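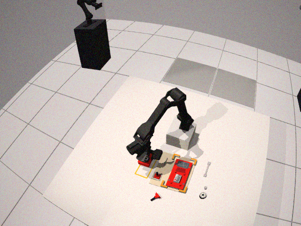

Grulta Teach - board assembly task pack

Practise remote teaching in simulation before you move to the real arm. The operator drives the arm by hand controller and each run is saved as a demonstration you can replay, trim or delete.

In the pack:
Task board with red panel and four orange corner brackets
Red block and yellow mat outline
Loose parts, including a ring and a wrench-like bar
50 recorded demonstrations by Lejla Stojanović
2 practice levels

Single-user licence: £186. Controller sold separately - see the Huvholm page for models that work with it.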